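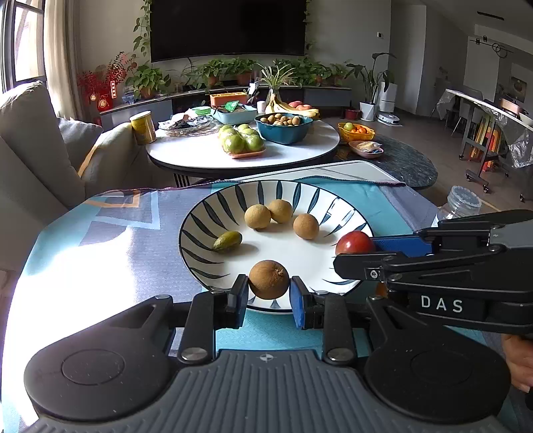

Sorting fruit with two hand-held grippers, one longan held over the bowl.

Lolora: Frequently Asked Questions

What is Lolora?
Lolora is a method for teaching a two-armed robot to handle soft, round objects. It learns from people using hand-held grippers in ordinary homes. Jacinto Quezada and Azucena Valdovinos started it at Prullbridge.

What did you find?
Mixing fruit sizes within one recording helped more than adding recordings of a single fruit. A policy trained on 885 mixed recordings dropped fewer pieces than one trained on 2,000 recordings of longans alone. 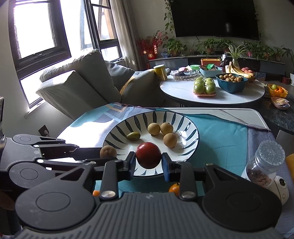 Why does size matter so much?
Lolora predicts how far to close the fingers before they touch anything, and that guess is where most failures began. Trained on one kind of fruit, the policy settled on one finger width and used it for everything. A bowl with longans and a small green fruit in it, and a larger dark red one between the blue pads, asks for very different widths within a short stretch of recording. The policy then has to look at the fruit before it decides.

Do both grippers have to be used?
No. We keep recordings where only one does the work. The second one is still logged, and its position is part of the training data.

How long is a recording?
The limit is 45 seconds. Longer ones are split at the point where a gripper opens.

Does it work on bruised or very ripe fruit?
Not well. We tested 3 grip force settings and all of them marked ripe plums. Azucena is working on this with the Mondarum pad sensor.

Can I get the data?
The September set is available on request. Write to Jacinto and say which robot you plan to use.

Last updated Thursday, December 17, 2020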